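The Slow Art of Doing Nothing in a Rented Room

I used to plan trips like a military campaign. Museum at nine, lunch at noon, bus tour by 2. Then last May I spent a long weekend in Stimwood with a head cold, barely left my room, and had the best vacation of my life.

Stimwood isn't much of a town. There's a bakery, a river, and a bus to Clomberg that comes when it feels like it. I'd booked a room for three nights and packed a list of 20 sights. I saw one of them (the river, and only because it was on the way to the pharmacy).

What I did instead was nap. I read half a mystery novel, drank an awful lot of tea and listened to people arguing happily in the street. By Sunday I felt like a different person -- even the cold had given up on me! 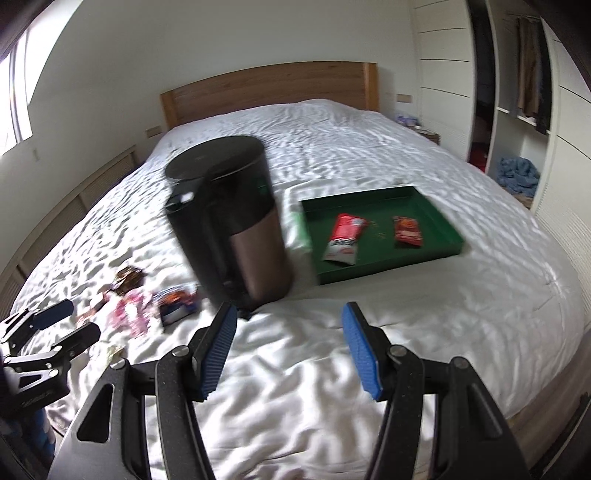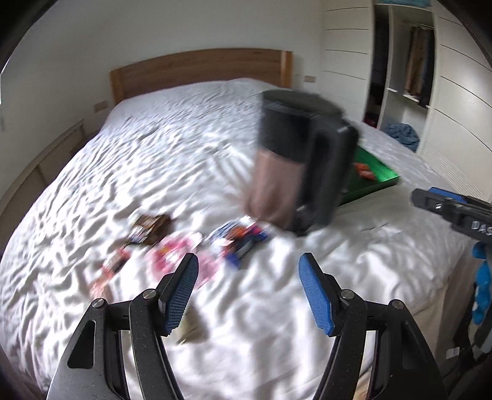
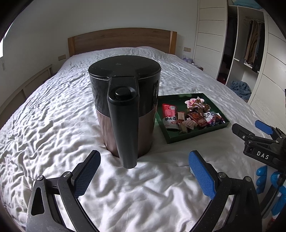
Shboul wrote in after I mentioned all this in my last column: "Fine for you, but I'd go nuts by lunchtime. If I've paid for a train ticket, I want to see the castle." Fair enough, and I do love a castle. My answer is to pick one thing a day and let it be a small one. Walk somewhere for 30 minutes, buy a pastry, go back and put your feet up.

I'm trying it again this fall, four nights in Vedari this time, where the guidebook lists a cathedral, two markets and a famous staircase. I might do the staircase. My sister has already bet me dinner that I'll crack and do the lot by Saturday.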